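Clorkstead Activity Rooms
Tabletop and Loose Items Walk-Through, with comments
Covers: Leka Room (tabletop room), corridor cupboard, back shelves
Checked by: Dragica Pavlović
Month: December
Next walk-through: before the spring bookings open

A note before the list. I have kept the same headings as last time so that the two sheets can sit side by side in the binder, but I have let myself write more in the comments, as several of you told me that "OK" and "not OK" didn't help you much when you came to set up a table at 8:30 with people already hanging up their coats. So please forgive the length, and do read at least the items for the room you use.

Marks used: OK / FIX (can wait until the next supply order) / NOW (do it before the room is next used).

1. FLOOR AND WALKWAYS

1.1 Clear path from door to window - OK
Much better than in the summer. The coat stand has gone into the corner where it belongs, and I could walk the whole way with a box in my arms and not bump a hip on anything.

1.2 Chairs stacked no higher than the painted line - FIX
One stack was a chair over. I took it down myself. The line has nearly worn away, so I'm asking for a fresh one, in a color that can be seen with the blinds down.

1.3 Floor dry and free of small round things - OK
I know some of you smile at "small round things" but I will keep this line on the sheet as long as I do the sheet. Balls, beads, marbles and pencils all count. I found one bead under the radiator and it is now in the bead jar.

1.4 Cords kept away from feet - FIX
Cords that come off a table should run along the back of it or be taped down to the leg. Two tables had them hanging in a loop at knee height, just where you would push your chair in. Please use the cloth tape from the corridor cupboard, as the shiny kind leaves a mess on the table legs that takes me half a morning to get off.

2. TABLES AND BOARDS

2.1 Tables steady when leaned on - OK
I leaned on every one of them, with my full weight, and nothing rocked. The folded cardboard under the long table has been replaced by a proper foot. Thank you to whoever did that!

2.2 White boards lying flat - OK
The boards with the gray lines are holding up nicely. I ran a straightedge over them corner to corner and none has started to curl. Please go on storing them flat on the wide shelf and never on end behind the door, even for an afternoon.

2.3 Board surface clean, lines still visible - OK
The lines are faint to begin with, so go gently. Warm water, a drop of dish soap, a soft cloth, and then a dry cloth after it. No scouring pads, please. If a mark won't come off, leave it for me and I will try it with a little baking soda.

2.4 Nothing on the board that isn't being used - OK
This was the comment I wrote most about last time, and I'm so pleased to be able to write less. A tray, the thing that goes in the tray, and whatever you are holding - that is plenty for one board. Mugs live on the side table.
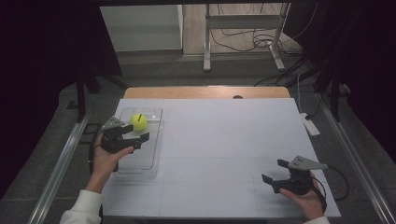 2.5 Sleeves and cuffs - OK
Long sleeves are fine at the boards as long as they fit reasonably close at the wrist. It's the big floppy cuffs that sweep things onto the floor, and I say this as a person who owns three cardigans of exactly that type. There are elastic bands in the top drawer for anybody who needs them.

3. TRAYS AND BALLS

3.1 Clear trays free of cracks - FIX
Hold each one up to the window and tilt it, for a crack in clear plastic hides very well when the tray is lying on something white. I found a hairline at the corner of one tray and have taken it out of use. Run a thumb slowly around the rim too, as a chipped edge can be sharper than it looks.

3.2 Tray walls high enough for the job - OK, with a comment
The shallow trays will keep a tennis ball where it is if the table is level and nobody knocks it. They won't hold one while you are walking across the room. Carry the ball in one hand and the tray in the other, or put the ball in a bucket. If you are working near a table edge, move the tray toward the middle.

3.3 Tennis balls clean and sound - OK
I squeezed them all. Any ball that has gone soft, or has lost enough fuzz to feel slick, goes into the box marked Deltville, where the dog people are very glad of them. The others have had a wipe with a damp cloth and were left to dry overnight.

3.4 Balls put away at the end of the session - NOW
A ball left on a table will find its way to the floor sooner or later, and the next person in may not have switched the light on yet. Bucket, lid, bottom shelf. It takes less time than reading this comment.

4. SHELVES AND CUPBOARD

4.1 Heavy things low, light things high - OK
I moved the box of spare table feet from the top to the bottom. It made me nervous every time I opened that door.

4.2 Shelf brackets tight - FIX
The left bracket on the wide shelf turns a little under the screwdriver. It holds for now, but please put nothing besides the boards on that shelf until I have had it seen to. The replacement is in the Skotudberg catalog, page 51, item 445.

4.3 Step stool present and folded - OK
Present, folded, and no longer squeaking.

5. LIGHT AND EXITS

5.1 All ceiling lights working - OK

5.2 Exit sign lit - OK

5.3 Door opens fully from inside - NOW
The rubber mat was catching it again. I have turned the mat around for the moment, but it needs trimming, and until then please give the door a good push before you begin and see that it swings all the way.

TO DO BEFORE THE NEXT WALK-THROUGH
Fresh line for the chair stacks
Cloth tape on the two tables with hanging cords
New clear tray to replace the cracked one
Wide shelf bracket
Trim the door mat

Questions can go in the green notebook by the kettle, and I read it whenever I'm in.

D. Pavlović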